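May, late, kettle on for the last time

I meant to go to bed an hour ago but I'm still buzzing from the packing so I'll write it down instead. My fingertips smell of tape. I quite like it, it's the smell of moving house and Christmas and my mum doing up jumble.

So the parcel is for Nikau Dunstan, who bought the little Arken barometer off me (well, off the listing, after a fortnight of very polite messages back and forth about whether the needle sticks). It does stick. I told him it sticks. He said he likes them when they stick, you tap the glass and feel like a sea captain, and I thought right, you can have it, you're exactly the person. He's in Prilstead, so it has to go by post and can't be one of those lovely sales where they come round and hand you cash on the step and you chat about the weather.

The trouble with posting a barometer is that it's glass at the front and brass all round it and a very fine little mechanism behind, and it weighs next to nothing, so it rattles about in anything you put it in. 235 grams on the kitchen scales, bare. I had it in my head that it was heavier, I suppose brass makes you think heavy. I weighed it again with the tea towel off in case I'd been a fool about it and it was 235 again.

I started after lunch by emptying the box cupboard onto the floor, and I do this every single time, and every single time I'm amazed at what I've kept. There was the box from the Butine kettle, which is enormous and has polystyrene corners I'm saving for goodness knows what. A shoebox with no lid. A wine carrier thing with the handle gone. A flat stack of brown ones tied up with wool that I'd forgotten I ever bought, all the same size, all too long. And a whole family of tiny ones nested inside each other like those Russian dolls, the smallest of which wouldn't take a boiled egg. I sat among it all for ages with the barometer on my knee, trying it in this one and that one. The kettle box was comical, like putting a pea in a wardrobe.

In the end it was a plain brown cube of a thing, a bit taller than it is deep, which I think had candles in it once. Not a beauty. It's got creases down the front and it's been taped before and it has that slightly tired look that boxes get on their second outing. But the size! It was so right that I said "oh hello" out loud. Enough room for padding on every side and no room for anything to go wandering. I gave it the push test, pressing in on the sides with both palms to see if it gave, and it gave a bit but came back, and I thought that'll do, it's going 2 counties over, it isn't going up the Amazon.

I wanted to work on the big dark table in the back room because the kitchen one had the seed trays on it and I wasn't moving those for anybody. I do love that table. It's far too big for the room and there's the join down it where crumbs go to live, and the shine's gone scruffy along the front, but you can spread out on it properly. And then of course I stood there looking at the wall behind it. That blue! I'm still so fond of the colour, somewhere between teal and swimming baths, but the paint's coming away worse than it was at Easter. There's a patch that looks like a tree with its branches out, and a long creamy stripe further along that I could swear has grown. I picked at it. I know. I said I wouldn't and I picked at it. Bits all over the table, and I swept them up with the side of my hand and obviously missed some, there'll be flakes in everything till August.

Wall for the autumn, I've decided. Or the spring. Somebody at the library said you can't just paint over it, you've got to scrape the whole lot back and let it breathe, and my arms ached just hearing about it.

Anyway, the packing. I wrapped the barometer in tissue first so that nothing scratchy would touch the glass, then a good thick layer of the bubble stuff, bubbles facing in, taped to itself and not to the brass. Learned that one with the carriage clock, when the buyer had to pick tape off the side with her nails and wrote me rather a crisp note. Then I wanted something to stop it tipping, because upright it's fine and on its face it is not fine, and Tautahi (my neighbour's lad, home from college and bored out of his mind) had told me over the fence that I should make an inside wall out of card. He's doing something with theatre sets so he thinks in bits of card. He wrote 3 measurements on the back of my shopping list and went in for his tea.

I was sceptical but it was great fun. I got the craft knife and the metal ruler out, and the cutting mat that's so scored it looks like a map of the railways, and I did the divider in one go without slicing myself. There's a rectangle cut in it to take the back of the thing. First try the hole was mean and wouldn't go over the padding. I shaved a bit off each side, too much off one of them, said a word, and packed the gap with tissue. Who's going to know? Nikau will know. He'll unpack it and think, that woman can't cut straight. He'd be right!

Had a cup of tea at that point and half of the lemon slice from the market, and then couldn't touch anything for being sticky so had to go and wash my hands. Rain on and off. The pigeons are back on the shed roof doing their awful romancing.

Tape next. I've got the orange dispenser now, after years and years of the sort of roll where you lose the end and go round and round it with a fingernail like a safe-cracker. I resisted it for so long! I thought it was a thing for warehouses. It makes a noise like a duck being unzipped and I jump every time, but the tape goes where you point it, and it's got teeth on the end so you aren't hunting for scissors with one hand while you hold a flap shut with your elbow. Tape itself is the clear sort. It looks yellow on the roll, like a fat slice of lemon jelly, and then you pull it off and it's clear as anything. I can't get over that, I've been an adult for a very long time and I still stand there looking at it.

I'll be fair and say I made a mess of one corner. The flap wouldn't lie down, it's been folded the wrong way at some point in its life, and the more I squashed it the more it crumpled. I had the box the wrong way up at one stage as well, with the tape on top of it to hold it down while I went to find a pen, and I came back and couldn't remember which end I'd been dealing with. Bottom seam is done with 2 strips now, one on top of the other, pressed down hard with the back of a spoon. The spoon is a proper tip, I don't remember where I got it from. It gets the air out and the tape goes sort of invisible on the card.

Old labels! I nearly forgot, and I've been caught by that before. A parcel of mine went off on a holiday because there was a barcode on the underside I hadn't noticed. So I went over every face of the box with my glasses on, and where there was a scrap of something I blacked it out with the marker. Then I got marker on my cuff. It was the good cardigan, naturally.

I wrote Nikau a note to go in with it, on one of the heron cards. I kept it short because I'd already gone on at him so much in the messages. I said tap it gently, don't hang it over a radiator, and that it lived in my grandfather's porch and was wrong for the whole of his life as far as anybody could tell. He used to look at it, say "set fair", and go out in his oilskins. I felt a bit wobbly writing that down. I hadn't expected to, I've been saying for ages that it wants to go to somebody who'll enjoy it, and it's been in a drawer here and never once on a wall. But there it is. I had a little moment with the heron card and then I got on.

Things to remember for tomorrow:
Post office shuts at lunch, go before.
Ask for proof of posting, don't be shy about it.
More tissue, more brown paper, stamps.
Move the seed trays.
Put the boxes BACK in the cupboard, they're all over the hall and I've already kicked the shoebox down the passage in the dark.

The last shake test is for the morning as well. I don't trust myself at night, I hear rattles everywhere. If it's silent it can go, and if it isn't then I'm having the top off it again and more tissue in, and Nikau can wait a day, he's waited this long.

Bed.
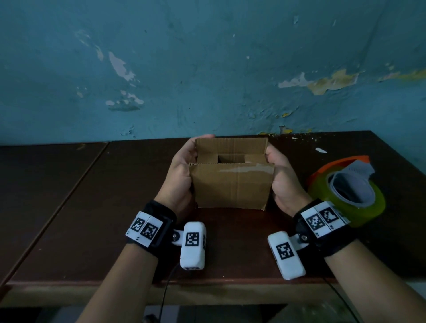
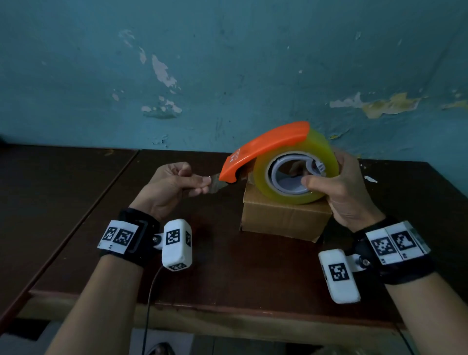 How much space should you leave round something fragile in a small box?

Enough for a layer of padding you can press with your fingers on every side, top and bottom too. Fill it until nothing shifts when you tilt the box, and stop before the flaps start to bulge. If they won't close flat, find a bigger box.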